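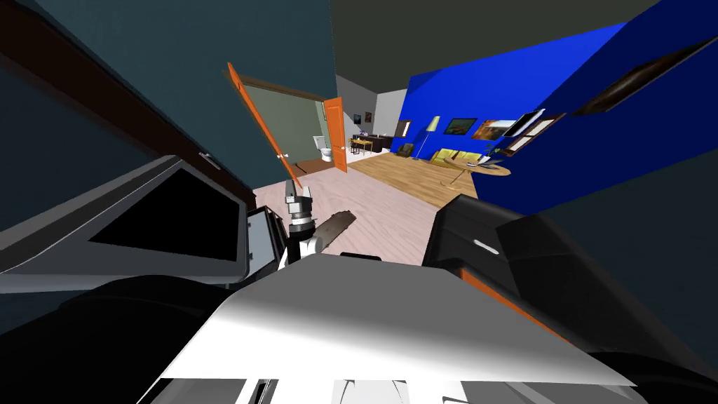
To: Sollow Printmakers list
Date: June 3, 2024
Subject: Re: Paper for the September portfolio

> I have used Ellden for my last two editions and would happily use it
> again for the portfolio. It takes a deep bite well and doesn't cockle
> much when it dries. Has anyone tried the heavier Lemieux sheet? It is
> 300 gsm and looks warmer in the swatch book, but I don't want to order
> a full pack on the strength of a swatch.

I bought a few sheets of the Lemieux last winter and have put etchings and one linocut on it. It is a good deal softer than the Ellden. For etching I had to cut the soaking time right down, as the surface started to lift at the corners of the plate when I left it in the tray as long as I normally would. Eight minutes was plenty. Aquatint came out very well, with better dark tones than I get on Ellden.

The linocut was less good. Printed dry, the ink sat patchily in the large flat areas and I had to run it through with more pressure than I like. Those of you doing relief prints may want to stay with Ellden, or try the smooth side of the Kernell, which I know is thinner.

The colour is warmer – closer to cream than white. If we mix papers in one portfolio it will show, so I would rather we all agreed on one before anybody starts editioning.

On cost, my supplier sells the Lemieux in packs, and a pack would do two of us with some left for proofs. I have three clean sheets here and can tear them down for anyone who wants to pull a test. Reply to me off list with the size you need.

Could we also settle whether the margins are to be trimmed or left with the deckle?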